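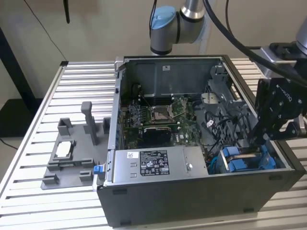 Nobody needs a screwdriver set that costs more than dinner, a reader wrote in after I mentioned the Fiverik in passing last time, and would I please explain what was wrong with the one in everybody's kitchen drawer. Fair question. The one in my kitchen drawer has a chewed tip and a handle that smells of old batteries, and I used it for most of my adult life. I have opened paint with it. I have also ruined more small screws with it than I care to admit in a column that is supposed to be about tools.

So, the Fiverik, made by Lustitz. It's a hinged box a bit longer than a pencil case, with one driver handle, 19 bits, a flexible shaft, a plastic pry tool and a booklet in which the word "torque" appears a lot. I bought mine at Manríquez last November, at full price, from a locked cabinet. I had to wait for someone to find the key, which gave me time to reconsider, and I failed to use it.

The handle is the good part. It's slim, with a cap at the back that spins freely, so you can rest a fingertip on it and turn the barrel with your other fingers. The cheap sets have this too, but on the cheap sets the cap wobbles and eventually goes off to live under the refrigerator. Mine has been through the better part of a year and still spins without a rattle. The grip is ridged and a little too proud of it. After a long evening with a drawer unit I had stripes on my palm.

The bits are held in by a magnet of sensible strength. It will carry a small steel screw to where you want it and let you leave the screw there, a trick that the Plulach set I owned before this one never learned. The Plulach would pick up a screw, deliver it to the hole, and then take it away again. We did this for years.

Most of the bits are the ones you'd expect. The small crossheads fit properly, right down into the slots, and that one fact is most of what you're paying for. I did eyeglasses, a smoke alarm, a toy train with a battery door held shut by what I can only call spite, the handles on two kitchen cabinets and the cover of a desktop computer. The glasses screw had defeated the drawer screwdriver and a butter knife. It came out on the first turn, and I felt briefly like a surgeon. Then I dropped it on the rug.

Now the complaints.

The bits are labeled in tiny gray letters on a slightly darker gray tray. In daylight you can read them if you tilt the box. In the evening, when people like me fix things, you can't, and so you pull out one bit after another and squint at the tips. Lustitz could have printed the letters in white. Somebody there must have looked at gray on gray and felt it was restful.

The lid closes with a magnet too, and this one is weaker than it should be. Twice I've picked the box up by the wrong half and thrown the whole set across the floor. The bits stay put if the box falls flat. If it falls on its end they leave. A plain old latch would do the job, and would probably cost less.

Then there's the flexible shaft. I wanted to love it. It's meant to let you reach around corners, and it does reach around corners, and when it gets there it has no strength left. You turn the handle, the shaft winds itself up like a rubber band, and the screw sits there. Then all of it lets go at once. I used it on the back of a washing machine knob and again on a lamp, and both times I ended up taking off some other part so I could get in straight. It now lives in the box for decoration.

The pry tool bent the first day. It still works if you approach everything from the left.

What about the larger jobs? Don't. The handle is too thin to give you any real push, and the booklet says so in its own way, by showing a picture of a hand and a large screw with a line through them. For door hinges, shelves and flat-pack furniture you want a fat handle, and Manríquez will sell you a decent one for 14 dollars without anyone having to go and look for a key. I keep one next to the Fiverik. It does the heavy work and gets none of the attention.

A word on spares. Lustitz sells bits one at a time for 4 dollars each, plus shipping, and I lost the smallest flat one in the spring (see rug, above). The new one came in an envelope big enough for a wall calendar. It fits the slot in the tray exactly, and it's a slightly different shade of steel, so I will always know which one I lost.

I compared it with the newer Plulach, borrowed from a neighbor for a weekend. The Plulach has a much better case, with a real latch and letters a human can see, and the bits are softer. By the end of the second afternoon the crosshead I'd used most had begun to round off at the edges. If you open something small every few months, you may never notice, and you'd save enough for the dinner I mentioned at the top. If you're the person the family hands things to, buy the Fiverik and put a rubber band around the box.

To the reader who wrote in: keep the one in the drawer. You'll want something for the paint.

Lustitz Fiverik, sold at Manríquez and a few other places with locked cabinets. Good handle, good bits, silly shaft, bad lid. Reviewed 2 Sep 2023.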